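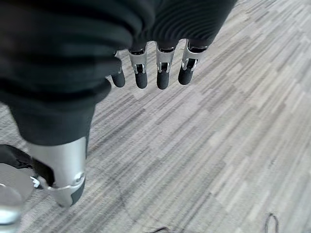

How often should a striped carpet be vacuumed in a shared room?
Twice a week is enough for most rooms, and once more if people come in with outdoor shoes.

Carpets and floors at Perncombe

My name is Sobia Janjua and I look after the floors in our house at Perncombe. On this page I collect pictures of the carpets, with a short note to each. The first one is the grey striped carpet.

Grey, striped. I like this pattern very much, because small crumbs do not show on it so quickly. I always vacuum along the stripes first and then across them. For the whole room I need 31 minutes.

The carpet came from the Arain shop in October and cost 105 pounds with delivery. The stairs will have the same one, for which we must still order nearly nine metres.

More pictures will follow when the stairs are finished.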